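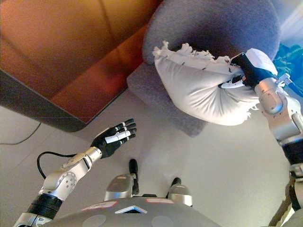

Silver, gray and black. Where one name stops and the next starts is the subject of part 1.

Color and the Room: Notes for Week 8
Clommont School of Interiors, evening course
Reading time: 6 min
Print | E-mail | 29 shares

Read before class. The paint cards are in the folder by the sink, and please put them back in order this time.

1. Names

A color name is a loose thing. Most people will agree on a strong red. Ask the same people to sort grays from silvers and you get arguments, partly over shine, which is a matter of surface and has nothing to do with hue. We tend to say "silver" when highlights move as we move. A flat paint mixed to match one spot on a metal surface will be called gray by nearly everyone.

Paint companies make this worse. Usent sells 300 whites and near-whites. I have laid out the full set on a table by a north window and could not put them in order twice the same way. Some differ by less than the change you get from a cloud passing. The names (oat, linen, shell, morning something) are there to help you choose, meaning to help you buy. Treat them as labels on a drawer. For any job, write down the code, the finish and the base. "Cream" in a client's notes is worth nothing to the painter.

Three terms we will use:
Hue: the family, red or green or blue.
Value: how light or dark.
Chroma: how strong. Also called saturation, and in the older handouts "intensity."

If two samples look wrong together, check value first. In student work the fault is usually there, and the student has usually blamed hue.

2. Moods

You will read that blue calms, red excites, yellow makes babies cry and green helps people think. Ask four things of any such claim.

Which blue? A pale gray-blue and a deep bright one share a hue and very little else. If the study changed hue without holding value and chroma steady, it did not test hue.

How much of it, and for how long? Ten minutes in front of a colored card is not a year in a bedroom.

Who was asked, and what? "Which room looks calmer?" tells you what people think calm ought to look like. That is worth knowing if you are selling the room.

Who paid?

The Rimkutė survey in your packet is a good one to practice on. It had 3,747 replies, all collected online. Every reply came from a person looking at a different screen, set to a different brightness, in a room we know nothing about. A big number does not repair that. I would take a much smaller group, all standing in the same painted room, over the whole thing. The summary page also says warm rooms "raise appetite," and when you go to the back, the question was whether people would like to eat dinner there.

I am not saying color has no effect on people. I am saying the effects you can count on are dull: dark walls need more light, strong color gets noticed, and people like what they are used to.
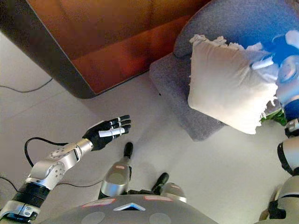
A blue-and-white segment among silver-gray and black. See part 3.

3. Accents

The usual advice is to keep a room neutral and add a small amount of strong color. It works often enough. The explanation given for it, that the eye "needs somewhere to rest," is made up as far as I can tell. A small area of blue gets noticed among grays since there is so little else of its kind. Put the same blue in a room full of color and you would have to hunt for it.

Be careful with the 60-30-10 rule too. Sixty percent of what? Floor area, wall area, the view from the door? I have asked working designers this and had a different answer from each. Use it as a reminder that one color should lead.

A gloss finish and a colored light will both give you accents you did not plan. Neither shows up on a floor plan or a mood board.
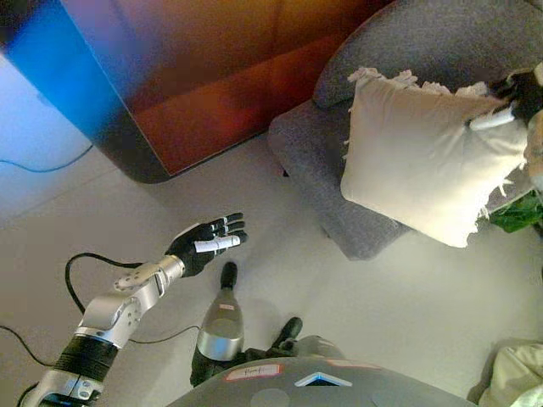

PHOTO: CLOMMONT

4. Reflection

Shiny surfaces are the weak point in every color scheme. A glossy face can run from brown through amber and orange to deep red, and a sample card will give you one of those at most. So what color is it? For our purposes you answer with a list, and you say where you were standing.

Floors do the same thing more quietly. A light gray-beige floor will take on some blue if there is blue light near it. Cream is worse, as anyone who has tried to match a cream pillow to a cream wall will know. The Rallamo house, which we visit in March, has a hallway that was repainted twice before the owners looked at the bulbs.

For the exercise, take one pale object and one glossy object from home. Look at each at 8 in the morning and again after dark with the lamps on. Write down the color you see, in your own words, before you look at the earlier note. Do not use a phone picture as your record. The phone corrects the color and does not tell you by how much.

Bring both notes. Bring the bulb's box too if you still have it.

Print | E-mail | 8 comments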